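Search this site
Enter keyword
Go

The Bench on Asfaw Street

I'd been renting in Drurkgate for 19 months when the city announced it was taking out our bench. One bench! It wasn't even a nice one. It sat at the corner of Asfaw Street where the tram used to turn, and it had a slat missing, so you learned to sit on the left.

The notice said the corner would become a "mobility plaza," designed by a firm called Meltosier, and there would be a meeting. I went mostly for the free heating. It was December and my radiator had quit.

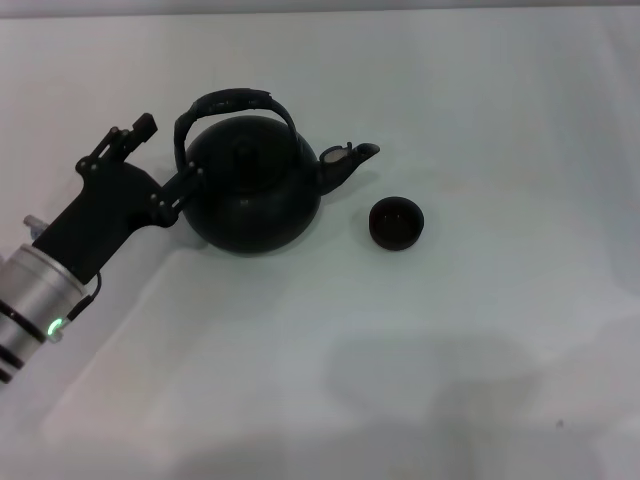 I ended up next to Wondimu Negussie, who ran the shoe repair on the corner and had brought a folder so fat he'd closed it with a bootlace. The woman from Meltosier showed us slides. Lots of gray paving, lots of thin people carrying yogurt. She said the plaza would serve 200 people an hour.

"Serve them what?" Wondimu said, loud enough for the whole room.

She said movement. She said flow. He opened the folder and started reading out names, and it took me a minute to understand they were people who sat on the bench. He'd written them down over the years, the ones he could see from his counter. The man who fed his dog half a sandwich. Two sisters who only spoke to each other there. And then he said, "Young woman, green coat, cries on the phone sometimes," and I looked down at my green coat and thought, well, great.

I should have been mad – I was, a little. But I'd lived in this city all that time sure I hadn't made a mark on it, and there I was on page 8.

Sign up for our newsletter and get new stories in your inbox. You can unsubscribe at any time.

So I stood up. I don't stand up at things. I said I was the green coat, and I'd like to keep crying on the left side, please, and some people laughed and then a guy from the Irnov apartments stood up too and said he was the dog man.

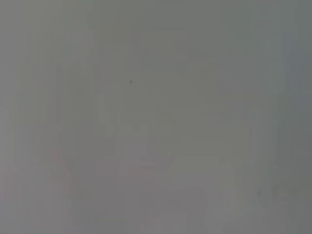 Did they save the bench?

They moved it 30 feet, to the front of the shoe shop, and fixed the slat.

I still sit on the left. Wondimu waves at me through the window with whatever shoe he's holding, then bends over the counter, and I know perfectly well he's writing it down. Last week I brought him a new bootlace for the folder. He said it was the wrong length and used it anyway.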